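Sovby Two-Arm Bench, Club Edition
Designed at Sernel for school robotics clubs, evening classes and student teams
Home / Benches and frames / Two-arm / Sovby Club Edition

The Sovby is a tabletop bench with two robot arms, a wrist camera and a stack of tasks made from the stuff in everyone's kitchen drawer. It started life as a student project, and it still feels like one in the best way: you can see every bolt, you can reach every cable, and a group that has never touched a robot arm can be steering one before the first meeting is over.

Most club robots drive around on the floor. We love those too, but picking things up is a different kind of fun (and a different kind of hard!). A plug sits in a power strip at an odd angle. A cable crosses over itself. The arm has to come in from above, line up both fingers and close on something chunky without shoving the whole strip across the table. Students get hooked on this very quickly. 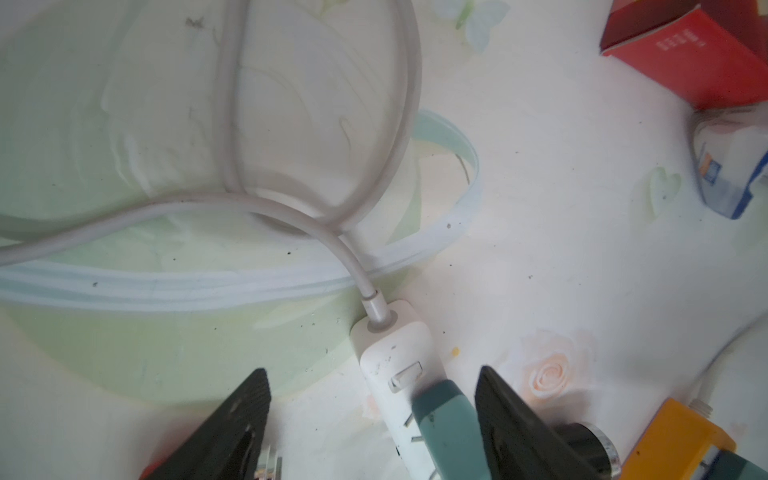

Hollell, October 25, 2026

The Club Edition is now our standard two-arm bench, and this page replaces the one we put up in March. The frame has stayed as it was. What has changed is the mounting, the task cards and the software, mostly thanks to long and very detailed notes from the Hollell evening class, who have run theirs harder than we ever ran ours.

What you get

Two arms with grippers and mounting plates
Aluminum frame with slotted front extrusion
Wrist camera, small enough to sit behind the fingers
Clamp for an overhead or side camera (camera sold separately)
Controller board and wiring set
49 printed task cards
Hex keys, spare finger pads, cable clips
Sernel bench software, with a license for the whole club

You'll need your own laptop, a sturdy table and a box of household things.

The arms and the rail

Both arms bolt to the same front rail, each on its own plate. Loosen the bolts and a plate slides along the slot, so you can bring the arms close together for handing things over or spread them out so two groups can work side by side. We went back and forth on putting the arms on opposite sides of the table. Sharing one rail won, and we're really happy with it. Students stand behind the arms and see the table from the same side the arms do, so left is left and right is right. That one choice saved the Hollell class a whole evening of confusion.

The finger pads are textured and come off for cleaning or swapping. If your students have access to a printer, have them design their own fingers! The mount drawing is in the download folder, and we've seen some wonderful odd shapes that worked better than ours on thin cable.

Leave slack in the arm cables. A cable clipped too tight at the elbow will pull when the forearm stretches out to the middle of the table, and the arm will start missing to one side. It looks just like a software problem and it isn't one.

The walls

The frame takes panels on three sides. You can leave them off, but we'd put them on, and we'd put something busy on them. Wallpaper, wrapping paper, old maps, a printed tablecloth on the base. Plain white walls make life easy for a camera, and then the club carries the bench into a gym with banners and people in it and nothing works. Big flowers are great for this. So is anything with small repeating shapes. Change the covering a few times over a term and have students compare how their program does on each one.

The task cards

Every card has a setup sketch, a goal and a place to write down what went wrong. They come in three levels.

Level one is for one arm. Pick up a box and set it upright. Move a packet from left to right. Good for the first few meetings, and good for letting everybody have a turn.

Level two brings in things that bend, tangle or roll. Cable, tubing, little cylinders, a plug in a strip. Never connect the strip to a wall outlet for these cards. Everything on the table stays unpowered, always, and the card says so in large type.

Level three uses both arms. One holds, the other works. The first aid cards are the favorites here, with a metal case, a bandage box and some small packets to sort and stand up.

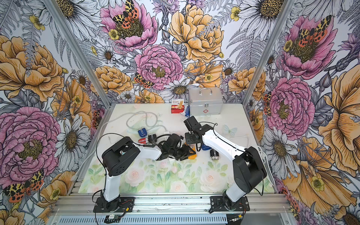 Shiny metal and thin handles give plenty of groups trouble at this level, so do those cards late in the term, when people have some patience built up. A clear tube is harder still. If a group finishes early, ask them to leave the clutter where it is and try again from there. A messy table is a much better teacher than a neat one, and it takes no time to prepare.

Running it with a group

One bench suits a group of up to 3 per arm. One person steers, one watches the camera view and calls out what they see, one keeps the notes. Swap after each card. With more people than that, the ones at the back drift off, and a second bench or a second activity works better.

Start with hand steering, even if your students are itching to write code. They learn where the arm can't reach, how the fingers hide the object just when you most want to see it, and how slow is slow enough. After that, recording and replaying moves makes a lot more sense to them. The software keeps 2000 recordings on the laptop before it asks you to clear any out, with the wrist view and the side view saved together.

Entering the Sukprasert Challenge

The bench meets the size rules for the student class of the Sukprasert Challenge, panels included. Teams bring their own bench and get their objects at the door, so practice with things you haven't seen before. Ask another group to pack you a bag. Check the rules sheet for this season before you change the fingers, as there is a limit on how wide they may open.

Setup

Putting the frame together takes an afternoon with a small group and it makes a lovely first meeting. Build the back corners first, then the front rail, then the plates. Arms go on last. The controller board can sit at the front below the rail, where its wires are easy to get at, but do give it a cover if your group likes drinks near the table.

Spares and questions

Finger pads, clips, plates and extra task cards are on the Sovby spares page. If a card doesn't work for your group, write and tell us which one and what happened. Two of the level two cards were rewritten this year after clubs did just that, and the new versions are free to download for anyone with an older set.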